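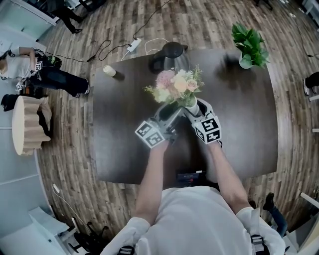
Roses and a hydrangea in the small vase, kettle at the far side of the table.

From: Harriet Sorensen
To: Flornwood Garden List
Subject: Re: Hydrangeas drooping as soon as they're cut

Hello Anas, and hello everyone,

Anas Erraji wrote:
> I cut three lovely pink heads from the bush by the gate and by
> teatime they had all flopped. The roses from the same morning were
> fine. Am I doing something wrong, or are they just like that?
> Also, does anyone bother with flower food?

Oh, they are just like that, poor things, and I did the same for years before my aunt at Plarkitz put me right! They lose water through the petals terribly quickly, so I take a jug out with me and cut before 10 in the morning, straight into the water, and then strip nearly all the leaves once I'm back indoors. A long slanting cut at the bottom helps too. If one has already flopped, don't throw it out. Lay the whole head in a sink of cool water for an hour or two and have your lunch. I've had some come back that I'd quite given up on (and some that didn't, I must admit).

It does matter how old the head is. The very fresh, soft ones hardly ever last, so wait until the petals feel a bit papery. Mine usually get to that stage well after June.

As for flower food, I used up a box of sachets that cost me 99p and then never bought any more. Clean water every other day seems to do just as well, and I do scrub the vase. Roses will put up with almost anything by comparison, as you've found.

Is yours the one you had as a cutting from the spring swap? If so I'd love to know whether it's stayed pink, as mine has gone a rather muddy mauve.

Warmest wishes,
Harriet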